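Rolleo Two-Arm Tabletop Cell
Product page, setup and care

Stock code 3507
Made to order in Brillville

Overview

The Rolleo is an enclosed tabletop cell with two arms on a shared front rail. It is sold to teaching labs and small development teams who want two arms working over the same surface, with the light and the background kept the same from one day to the next. It comes as a flat-packed enclosure, a rail with its mounting plates fitted, two arms in separate cartons and a box of cables and fixings.

This page covers what you get, how the cell goes together, how to look after it and what to do when something wears out. The wiring sheet and the arm manual are in the carton and should be read first.

What is in the delivery

Enclosure frame posts, aluminium
Back wall and side walls, with the covering of your choice
Tabletop panel
Linear rail with 2 mounting plates
2 arms, white with black joints
2 two-finger grippers, black
Camera module and bracket for the left gripper
Cable conduit, ties and clips
Vented grille for the front
Power supply and mains lead
Set of hex keys

The computer is not included. Objects, trays and coasters are not included either.

Siting the cell

Choose a bench that does not rock. The enclosure is light but the arms can shift a weak table when they stop quickly, and a table that moves will spoil your calibration. Leave a hand's width clear in front of the grille. Do not push books or boxes up against it.

Keep the cell out of direct sun. A blind is usually enough. If the room has a window on one side only, put the back of the enclosure towards it so that the walls shade the tabletop.

Building the enclosure

Stand the back wall up first and fix the posts at its corners. Fit the side walls next, finger tight. Slide the tabletop in from the front until it meets the back wall, then go round all the fixings with the key. Tightening one corner fully before the others pulls the frame out of square, and the tabletop will not seat.

The walls can be ordered plain or papered. Papered walls are supplied with the covering already on. If you want to change it later, lift the panel out, strip it on a flat surface and let the new paper dry overnight before putting it back. A patterned wall gives the camera a busier background, and some customers order a plain set and a patterned set and swap them between jobs. The tabletop comes in plain white, grey or marble pattern.

Fitting the rail and arms

The rail runs along the front edge of the enclosure. Bolt it down before you put any weight on it. Each arm base sits on its own mounting plate, and each plate is held by four bolts. Put all 4 in loosely, settle the base, then tighten them in a cross pattern.

Space the plates so that both grippers can reach the middle of the table and neither elbow touches a side wall. With the power off, move each arm by hand through the whole of its travel and watch the elbow and the cable. If the elbow brushes the wall, move the plate inwards and try again.

Cables

Cables cause more service calls than anything else on this cell. The left arm carries a corrugated conduit, which should loop freely from the base up along the arm. It needs enough slack for the arm to stretch out fully, and no more than that, or the loop will drag across whatever is on the table. The right arm has a thin cable with no conduit. Clip it along the arm and leave a small curve at each joint.

Never tie a cable across a joint. Tie it on either side.

Check the power wire beside each mounting plate after moving a plate. It is easy to trap it underneath when the bolts go down.

First power-up

Clear the table. Close your hands out of the enclosure and switch on. The arms should hold still once powered. If either one sinks, switch off and check the connector at its base.

Run the homing routine from the software, one arm at a time. The second arm should be folded back while the first is moving. When both have homed, run the slow pair test, which brings the grippers over the table in turn and checks that they keep their distance.

Calibrate the camera last. The module sits on top of the left gripper, so any knock to that gripper means doing the camera again.

Setting out a work area

Fix anything that should stay put. A tray in the centre of the table works well as a shared area, with loose items on either side of it where each arm can get at them. The layout we use on our own bench at Brillville is a mug and coaster set.
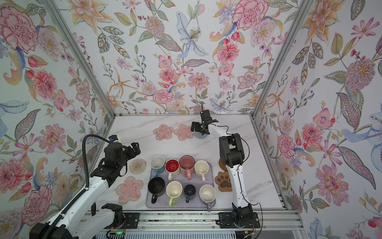 Mohmand wrote to us after using a similar layout for a term: turning the mugs in the front row so that the handles pointed towards the rail made the arms' job much easier, but the coasters crept whenever a finger brushed them, and a dab of removable putty under each one put a stop to that. Mohmand also asked whether the putty would mark the tabletop.

It will not, provided it is taken up at the end of the week and the spot is wiped with warm water. Do not use double-sided tape. It lifts the surface of the patterned panels.

If you use crockery, begin with pieces you do not mind losing. Set the grip force at its lowest and raise it a step at a time until the piece is held without slipping. Glazed mugs need more force than rough ones. Light pieces should be tried at the edge of the reach as well as in the centre, as a stretched arm is less steady.

Weekly care

Switch off and wipe the tabletop with a damp cloth. Dry it before switching on.

Dust the papered walls with a soft brush. Do not wet them.

Wipe the gripper fingers with a dry cloth. Grease on the fingers is the usual cause of dropped objects.

Run a vacuum cleaner nozzle over the grille.

Wipe the rail and look for grit along its edges.

Try the bolts on both mounting plates. They should not turn.

Longer service

Every 2000 hours of running, take the arms off the rail and check the underside of each base for cracks. Replace the plate bolts with new ones from the service kit. Look along the whole length of the conduit for splits, bending it as you go, because small splits close up when it hangs straight. Recalibrate both arms and the camera afterwards.

The software keeps a count of hours for each arm. If you replace an arm, reset its count.

Faults and repairs

Gripper will not close fully. Look for a crumb or chip of glaze between the fingers. If they are clean, run the gripper homing routine.

Gripper closes but the object turns in it. The finger pads are worn. They are sold in pairs and should be changed in pairs.

Arm stops part way and reports a load error. Switch off and move the joint by hand. If it is stiff, do not force it; send the arm back. If it moves freely, the cable is probably pulling.

Camera picture drops out when the arm bends. The camera lead is too tight or has broken inside. Give it more slack and try again before ordering a new one.

The two arms disagree about where the tray is. One of the mounting plates has moved. Tighten it, then calibrate both arms, even if only one plate was loose.

Paper lifting at a corner. A little wallpaper paste on a fine brush, pressed down and left overnight.

Spares

Finger pads, pair
Gripper, complete
Camera module with lead
Conduit, cut to length
Plate bolts and washers, service kit
Wall panel, plain or papered
Tabletop panel, plain white, grey or marble pattern

Please quote stock code 3507 with every order, and say whether the part is for the left or the right arm. The camera bracket fits the left gripper only.

Returns and service

Arms for repair go to our workshop at Rernembridge. Keep the original carton, as it holds the joints in the folded position and we cannot accept an arm sent loose in a box. Remove the gripper first unless the gripper is the fault. Repairs are tested on a full cell before they are sent back.

The service line is closed on Sunday.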